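Sat 23 May
By L. Makowska

Slide 4. Start with the Stirkine survey. We asked 70 households to keep their snack packaging for 22 days and bring it in. Most had never looked at how much of it is film. Pause here, let people guess the share before giving it.
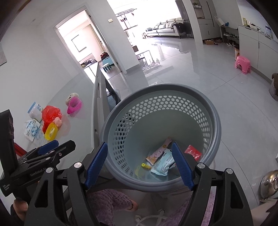 Film is hard to sort because it is light and often made of layers. At the Trukgate plant the belts carry it along with the paper, and staff pull it out by hand. Color doesn't help them. A pale pink wrapper, a crinkled blue and white packet and a shiny red one can all land in the same basket, and you can't tell the layers by eye. Mention the 2000 bales turned away.

Slide 5. Lullero trial. Store drop-off only, up to 10 sites, no curbside. Say that the costs are not final. If someone asks about deposits, leave it for the second session. Skip slide 6 if we are running late and go to the map.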